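4 Teaching a countertop task

This section covers recording a task by hand guiding (4.2) and by remote control (4.3). It assumes that the arm has been mounted and leveled, that the Trinia controller is running, and that both cameras show a live picture on the Record page. If any of these is not the case, go back to Section 3.

4.1 Preparing the counter

1. Set the cutting board in the middle of the counter, long side facing the arm base. Leave a hand's width clear on each side of the board.

2. Place the object to be handled on the board. For the first recordings, use one object only.

3. Leave the items that normally stand on the counter where they are. A task taught on a bare counter often fails when the usual items are put back.

4. Unplug any heating appliance within reach of the arm.

5. Open the overhead view and check that the board and the object are both visible. Save this view as the reference layout.

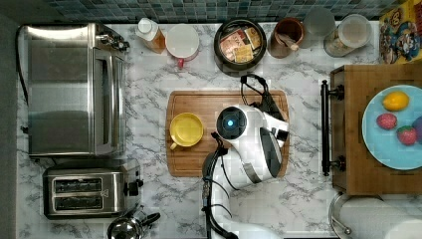 Figure 4-1. Overhead view with the mug on the left part of the board and the arm over the right part.

CAUTION: Keep the cables on the arm clear of the board and of any handles or levers. A cable that catches during playback can pull the wrist off its taught path.

4.2 Recording by hand guiding

Hand guiding suits slow tasks with a single contact, such as moving a mug or pushing a plate. The arm holds its own weight while you move it.

1. On the Record page, choose Hand Guide and enter a task name. Use the same name for every recording of the same task.

2. Hold the arm above the wrist joint with one hand and below it with the other. Do not hold it by the gripper fingers.

3. Press and hold the guide button. The arm goes slack within a second.

4. Move the gripper to the start pose and release the button. Wait for the tone.

5. Press Record, then press the guide button again and carry out the task at an even speed. Pauses longer than three seconds are cut from the recording.

6. Open and close the gripper with the foot switch. The fingers cannot be moved by hand while the arm is powered.

7. Return to the start pose and press Stop.

NOTE: Your hands and forearms will appear in the overhead view. If the task is to be learned from camera pictures, use hand guiding for the rough path only and record the full set by remote control. 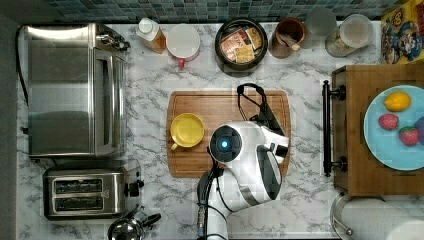 Before each new recording, compare the live view with the reference layout from 4.1. The Compare button lays one over the other at half strength. Small differences in the items at the back of the counter can be left alone. The board should be within two centimeters of its saved position – if it has moved further, slide it back or save a new reference.

4.3 Recording by remote control

In remote control the arm copies the movements of the Saltholm hand controller. Stand where you can see the counter directly. The screen view lags behind the arm and should not be used alone for close work.

1. Clear the space between yourself and the arm. Choose Remote on the Record page.

2. Squeeze the grip switch to connect. The arm does not jump to the position of the controller; it follows from wherever it is.

3. Set the motion scale to 1:2 for the first attempts. At this setting the arm moves half as far as your hand.

4. Bring the gripper over the object with the fingers open. Stop above it and switch to the wrist view.

5. Turn the wrist until the object lies between the two fingers, then lower the arm straight down. Avoid turning and lowering at the same time.
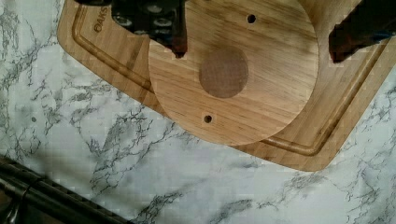
6. For flat objects such as lids and discs, stop the descent before the fingertips press on the surface underneath. If the force bar turns amber, raise the arm slightly and continue. If it turns red, release the grip switch and start the recording again.

7. Close the gripper, complete the task, and press Stop.

WARNING: Releasing the grip switch holds the arm in place. It does not remove power. Press the emergency stop before reaching into the work area.

4.4 Keeping and discarding recordings

Play each recording back on screen before saving it. Discard it if the object was dropped, if the gripper left the wrist view, or if the force bar turned red at any point. Corrections made in passing, such as a second approach to the same object, may be kept. Mark these with the Retry tag.

Recordings made with software issued before June store the gripper width in a different unit. Convert them with the Asberg import tool before adding them to an existing task.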